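Ronitent Hand-Guiding Kit

The Ronitent is the little kit I build for people who want to show an arm a job by moving it themselves. You get a grip handle with two thumb buttons, a leader arm for when you'd like to drive from your chair, a foot pedal, and the recorder software that ties it all together. Kits ship from my shop in Postow, usually on a Thursday.

I started making these because I was tired of typing waypoints! My first one was clamped together from bike parts and it still worked better than the tablet that came with my arm. You squeeze the handle, the arm goes soft, you walk it through the move, you let go and it holds. The pedal marks the start and end of a take, so both hands stay free for the tricky bit.

The second way to teach is the leader arm (I call that one the Âu, and the name stuck). It's a lightweight copy of the big arm, and whatever you do with it, the follower does too. There's a trigger under your index finger for opening and closing the gripper, and it's proportional, so half a squeeze is half a close.

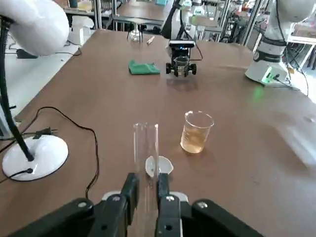
Glassware is what most of my customers ask about, and it's a good test of any teaching setup. Fingers that close too fast or a wrist that tilts a hair too early will ruin your afternoon. The wrist view helps a lot with that. With a clear cylinder standing between two black fingers you can check that it's upright before you lift, and you can keep an eye on the beaker and the little white dish close by while you do it. I keep that view up on the screen the whole time I'm driving, and I'd tell you to do the same.

Trinh Khổng, who tests every software release for me, talked me into the slow mode. Hold the left thumb button and your hand motion gets scaled way down – lovely for setting things on a table. I use it for the last inch of pretty much everything now.

The recorder saves joint positions, gripper opening and up to two camera feeds, all on one clock. You can trim a take, throw it out, or replay it at reduced speed before you trust it. Please do replay it slowly first.

What's in the box
Grip handle with thumb buttons
Âu leader arm and table clamp
Foot pedal, 15 ft cable
Grekinton wrist bracket (camera not included)
Recorder software, one license

Full kit: $382
Handle and pedal only: $179
Spare trigger assembly: $46

Not sure whether your arm will work with it? Send me the model and the controller version before you order and I'll check. Some older controllers only do the handle mode, and I'd much rather tell you that up front than have you mail the Âu back.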